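Week 5 - Bimanual control: action chunking and the shared clock

Reading before the tutorial: Drirari controller notes, sections 2 to 4. The lab build is Tilahun, branch 305. Older branches use a different joint ordering and will not load this week's logs.

The policy node outputs a chunk of 27 joint targets for each arm. The controller interpolates between targets and sends them to both arms on one clock. If the two streams drift, a task with a shared object, such as a small whiteboard lying between the grippers, will show it first. One arm reaches its pre-contact pose while the other is still travelling.

Chunks overlap. Where two predictions exist for the same tick, Tilahun takes a weighted average that favours the older one. Set the weight in the config file, not in the node.
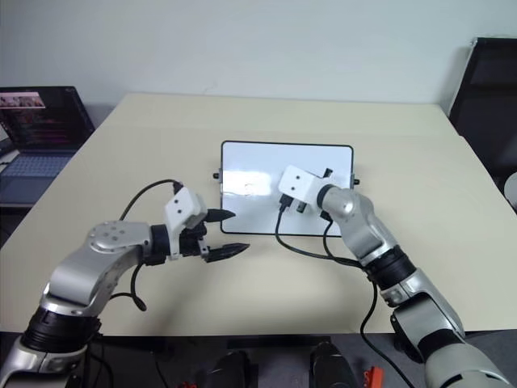 Dardo Arancibia disagrees with the default weighting. In his view, favouring the older prediction smooths the free-space motion but makes the arms slow to respond near contact, and he would flip the weight once either gripper is within the contact threshold. Try both and compare the tracking error.

Glossy surfaces are a separate problem. A specular streak can read as an edge, so mask saturated pixels before the corner detector runs.

Exercise
Load log 1804. Plot commanded against measured position for the left and right wrist joints - same axes, same time base. At tick 2264 the right arm lags. Find out whether the delay enters at the policy node or at the interpolator.

Submit the plot and one paragraph. Due Saturday, February 15, 2025.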